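Mar 22, 2018
By the Trornora field team lead

Hi all, and thanks for your patience with this one! I know the second-quarter payment hangs on it, so I'll start with the number you're waiting for. We now have 267 usable demonstrations of the clutter task, all of them recorded in ordinary homes with the hand-held grippers. The plan you signed off on asked for fewer than that by the end of March, so I'm feeling pretty good (and a little tired).

A quick refresher on the clutter task, as it changed shape after our last call. You start with a deep container full of everyday stuff, mostly snack packets, small cartons and soft things, and you take items out one at a time and set them down next to it. Whoever is recording picks the order. We stopped scripting the order back in the Bisthorpe homes, where people kept glancing at the list and the motion came out stiff and full of pauses. The free-choice takes look a whole lot more like the way a person clears out a box, and that's what we want the policy to learn.

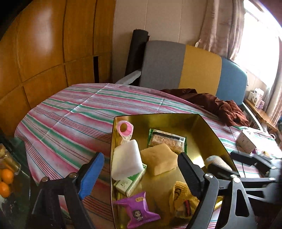 The Orellana round is where most of the new material comes from. We set up on whatever surface the household eats at or works at, and we don't tidy the room first. I got some pushback on that from our own side, and I do understand it — busy backgrounds make the early training runs look worse. But the Sunance model had only ever seen our lab bench, and it fell apart the first time we put a patterned cloth under the objects. I'd much sooner find that out now than at the final demo.

Of the takes we recorded in this period, 44 had to be thrown out. Most of those were tracking dropouts when one gripper passed in front of the other for too long. Two-handed takes are worth the trouble, but they're slow, and I've asked people to keep the idle hand back until it's needed. The other rejects were my fault: I changed a calibration setting between homes and forgot to write it down. There's a checklist taped inside the lid of the kit now!

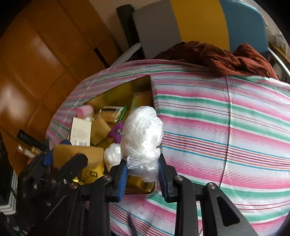
Thin plastic is still our weak spot. Boxes and bars are going fine, and the learned grasps on those are getting close to what we see in the demonstrations. Bags and loose wrappers are another story, as they change shape the moment you touch them and the depth estimate gets confused by the shine. I've set aside 31 of the usable takes as a held-out set made up only of clear or crinkly items, so that next time I can give you a real score for them and you won't have to go by my gut feeling.

On money, we're a bit under on travel and a bit over on finger pads, which wear out faster than I budgeted for. I'd like to move the travel leftover into parts if that's okay with you. It doesn't change the total.

Next up are 2 more homes in Orellana, then a full retrain. I could also use a decision from you on whether the raw video gets shared with the Bisthorpe group or only the processed trajectories. The households signed off on either one, so it's your call, but I need to know before the retrain starts so I can package the files the right way.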